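About Us

Delano Table School is a small school for cooking and table service in Bokthorpe. We teach adults who want to work in cafes, school kitchens, care homes and small hotels, and we run shorter evening classes for people who just want to eat better at home.

The school was started by Sarla Tiwari, who had run the kitchen at the Kaushik guesthouse and was tired of hiring people who could cook but had never been shown how to set up a room, carry three plates or talk to a guest who had been waiting too long. She rented the ground floor of the old seed store on Drelier Street and taught the first group there with two stoves and a borrowed dishwasher. We are still in the same building. We took over the upper floor later, and the dining room is now up there.

What we teach

The main course runs for 21 weeks. The first part is kitchen basics: knives, stocks, eggs, bread, cleaning down, storing food safely. After that students split their time between the kitchen and the dining room. Everyone does both. A student who plans to spend her life baking will still learn to lay a table and clear it, and a student who wants to manage a dining room will still peel a lot of onions.

The last 3 weeks are spent on placement with a local employer. We arrange the placement and a member of staff visits at least once while the student is there. Placements are unpaid, but the employer covers meals and bus fare.

Evening classes run from 6:30 to 9 p.m. and are sold one at a time. The most popular are flatbreads, weekday fish, and packed lunches. We also run a family meals class for parents and grandparents of young children, which covers portion sizes, first foods, and getting through dinner with a two-year-old at the table. 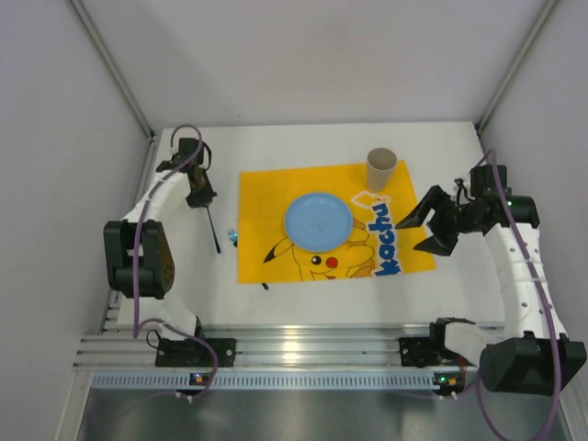 Plate and paper cup

Family meals came out of our work with nurseries in the Bokthorpe area. Their cooks asked for help with menus, and the parents then asked for the recipes. The class uses ordinary ingredients from ordinary stores. Recipes are printed for four people and most of them can be frozen. Children are welcome at the daytime sessions held during school vacations, but not at the evening ones, as the kitchen is too crowded.

Who we are

Sarla Tiwari is the principal and still teaches bread. Ravindra Maurya runs the main kitchen and writes the 21-week course. Before he came to us he cooked on ferries and then for a hospital. Jannik Grube is in charge of the dining room and placements, and is the person to write to if your business would like to take a student. Farah Pasaribu teaches family meals and the packed lunch class. Kiran Uniyal looks after admissions, fees and the building.

We also bring in visiting teachers for subjects we don't cover ourselves, such as butchery and cake decorating.

Students

Almost 925 people have finished the main course so far. Many work within a bus ride of the school, and several of our placement employers are former students. We keep groups small enough that each student has a stove and a section of bench. You do not need any experience or qualifications to apply. You do need to be 18 or over, able to stand for most of the day, and willing to come in early.

Fees and help with costs

Fees for the main course are paid in four parts. Knives, aprons and printed notes are included, but shoes are not. We hold back 2 places in every group for people who can't pay, and Kiran can explain how those are given out. Please ask before you apply so the right form can be sent to you.

The dining room

During term the dining room is open to the public for lunch, cooked and served by students. There is a short menu at a fixed price and it changes every week. Service can be slow, especially at the start of a course. Booking is by phone only. The dining room closes in June for cleaning and repairs and opens again when the next group starts.

Visiting

The entrance is on the yard side of the building. There is a ramp to the ground floor and a lift to the dining room. Prospective students can look around in the afternoon once lunch has been cleared, but please call the office first.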